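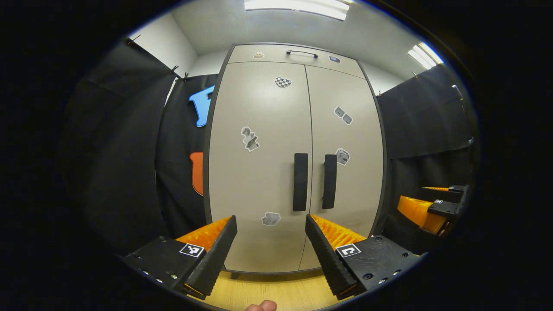

The cabinet at Altetska, seen from a hand-held gripper, with a second gripper at right.

I spent a morning opening a cupboard. Open, close, let go, step back, do it again. By lunch my thumb had opinions about the whole thing, and Elmarie Mkhize, who runs the collecting at Altetska, told me cheerfully that I was slow but "nicely varied." I'm taking it as a compliment!

What she's after is examples, piles of them. You hold the gripper in your own hand, do the job the way you'd want a robot to do it, and the camera on the tool keeps a record from the gripper's point of view. Each go is one example. A decent set for a single door is 100, and they like to split that between 4 people (everybody reaches for a handle a bit differently, and the system needs to see that).

The stickers won me over right away. There's a checkered heart on the left door, and I started using it as my landmark on the way in. Black cloth hangs on both sides, with a blue shape and an orange one stuck to the left-hand drape, so there's plenty to look at while you work.

Two-handed tries are harder. Aiman Majimbun took the other gripper and we went for the long black handles together, and I bumped him on about nine of them. "Keep those," he said. "Just tag them." Bad tries get labeled and go in their own folder, which I found oddly comforting.

Next up is the Celldale office in July, where they've got drawers. I've already asked if I can come.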